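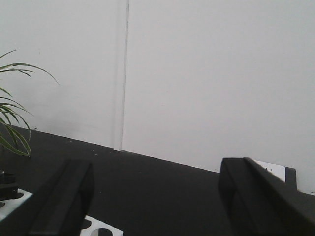

Potted plant at the edge of a black tabletop.

Tinwood to Reprint Complete Skusturard From Syndicate Proofs

Tinwood has confirmed that it will reprint the full run of Skusturard, the adventure strip written and drawn by Sutrisno Sumampouw, with the first volume due in December. The edition will cover all 2754 daily strips and all 584 Sunday pages. Earlier collections stopped partway through the second long story, the one set in the salt mines, and used printed newspaper clippings as their source for the Sundays.

The new edition is drawn mostly from proofs held by the Entili syndicate, which distributed the strip for its whole life. Proofs were pulled in black ink on coated stock and sent to client papers, so they keep the fine pen work that closed up when the strip was printed on newsprint. Sumampouw used a flexible nib for faces and a dry brush for rock and cloth, and in the older collections the brush work reads as solid black in many panels.

Ratih Ginting is editing the series. She said the proofs were complete for the Sundays but not for the dailies, where 235 strips are missing from the syndicate file. Most of the missing strips fall in two blocks, both from years in which Entili moved its office. For those, Tinwood will use original art where the Sumampouw estate still has it and clippings where it does not.

"We are marking the source of every strip in the back of the book," Ginting said. "If a daily comes from a clipping, the reader can look it up. We are not going to redraw lines to make a clipping match the proof next to it."

Redrawing was a complaint about the previous collections. Several panels in the old second volume had been traced over by the printer to fill broken lines, and at least one word balloon was relettered with a different word. The balloon, in the harbor sequence, originally read "tide" and was changed to "time," which made the next two dailies hard to follow. The new edition restores the first reading. 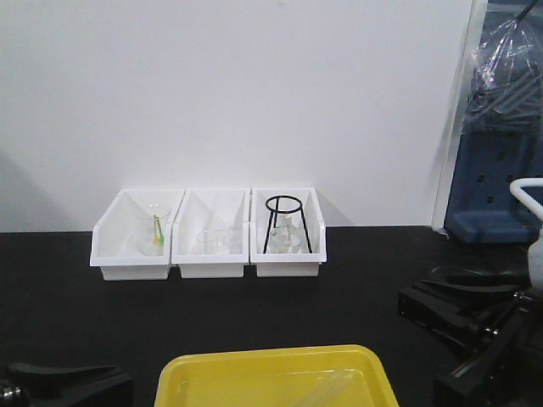
Scanning was done by Flerby over two visits to the syndicate. The proofs were captured flat in full color, even though they are black and white, so that stains and pencil notes could be separated from the ink afterward. Each sheet was then converted to line art at a threshold set by hand for that sheet. A single threshold for the whole file was tried first and dropped when it thickened the hatching on the lighter proofs.

The Sundays took longer. Proofs of the Sunday pages exist in black only, and the color was specified on separate guides, which were hand painted on photostats and keyed with numbers for the engraver. Entili kept the guides for most of the run. Azlan Oei, who is in charge of color for the series, rebuilt each page from its guide and checked the result against a printed newspaper copy.

Oei said the two did not always agree. The guides call for a pale violet in night scenes that many papers printed as gray, and the skin tones were changed at the engraver without any note. His rule was to follow the guide when the printed copies differed from one another, and to follow print when every copy checked showed the same change.

"If four papers in four cities all have the red coat, then the plates had the red coat," he said. "The guide says brown. We print red and put a note in the back."

The dot pattern of the original color has not been reproduced. Flats will be printed as flats, on an uncoated off-white paper, with the strength of the color brought down to suit the stock. Test sheets on a bright white paper were rejected as too harsh, with the yellows in particular standing forward of the line.

Page size has been set by the Sundays. Skusturard was offered in a full-page format and a half-page format, and the half-page version dropped one panel and trimmed two others. Only the full-page version will be used. At the chosen size it prints one Sunday to a page with the title panel intact. Dailies will run three to a page, in order of publication, with the Sundays placed between them and not grouped at the end. The strip told one continuous story through the week, and Sumampouw tended to repeat Saturday's action in the first tier on Sunday for readers who took only the Sunday paper. Ginting said the repetition would be left as it is. 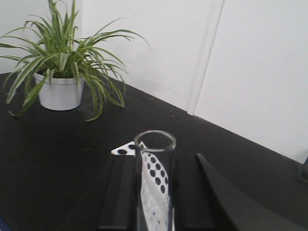 No. 235

Lettering has been left alone apart from the cleaning of broken characters. Sumampouw lettered the strip himself for the first years and then passed the work to an assistant whose name does not appear in the syndicate ledgers. The change shows in the letter G and in the spacing of the captions, which becomes tighter. Dimas Saragih, who is compiling the index and the notes, places the change in the middle of the bridge story and has given the strip number in his notes to the third volume.

Saragih has also corrected the numbering. Entili stamped each daily with a running number, but the stamp was reset twice by mistake and one number was skipped. Collectors have worked from the stamped numbers for years, and the published checklists disagree with each other as a result. The new edition prints a corrected number under each strip and gives the stamped number in the index, so that either can be used to find a strip.

The index lists characters, places and story titles. The titles are a minor problem of their own - Sumampouw did not name his stories, and the titles in use come from the promotional sheets that Entili sent to editors. Where a sheet has not survived, Saragih has used the first line of the opening caption.

Rights in the strip returned to the family some years ago. Qistina Sumampouw, the artist's daughter, manages the estate and has lent 30 originals for the first two volumes, among them the only known daily with a pasted correction over the final panel. The panel underneath shows a different ending to the scene, in pencil and partly inked. It will be printed in the notes next to the published version.

She said the estate had been asked for a complete edition before but had not agreed to earlier proposals, which called for the dailies to be recolored or cut apart and stacked to fit a comic book page.

"He designed each day as a strip, with one long line of ground running under all the panels," she said. "If you stack them, the ground goes up and down like stairs."
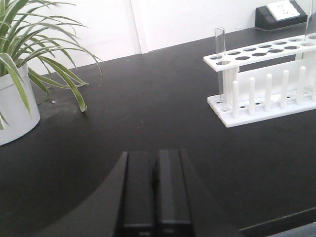 The estate also holds a group of letters between Sumampouw and his editor at Entili, covering the last four years of the strip. Parts of these will be quoted in the introduction to the final volume. They deal largely with deadlines and with the height of the strip, which the syndicate reduced twice. After the second reduction Sumampouw gave up the low horizon he had used from the start and began to set most scenes indoors or among trees. Ginting said the letters show that he raised the matter before the change was made and sent in two sample dailies drawn at the smaller height. Neither sample has been found.

Each volume will be a sewn hardcover and will carry close to two years of material, depending on where a story breaks. No story will be split between volumes. That makes the fourth book thinner than the others and the fifth thicker, and Tinwood has said that the price will be the same for all of them. A digital edition is planned from the same files but has no release date.

The first volume runs from the opening daily to the end of the lighthouse story and includes the 12 promotional drawings that went out before the strip began. Those drawings show the lead character with a beard and a longer coat. Both were gone by the second week.

Proof pages from the first volume will be shown at the Tinwood office on Thursday, along with color guides for the opening Sundays. Readers who own clippings from the two missing blocks of dailies are asked to write to the publisher with the stamped number of each strip and the name of the paper it was cut from. Clippings with the full bottom margin are preferred, as the stamp was often trimmed off.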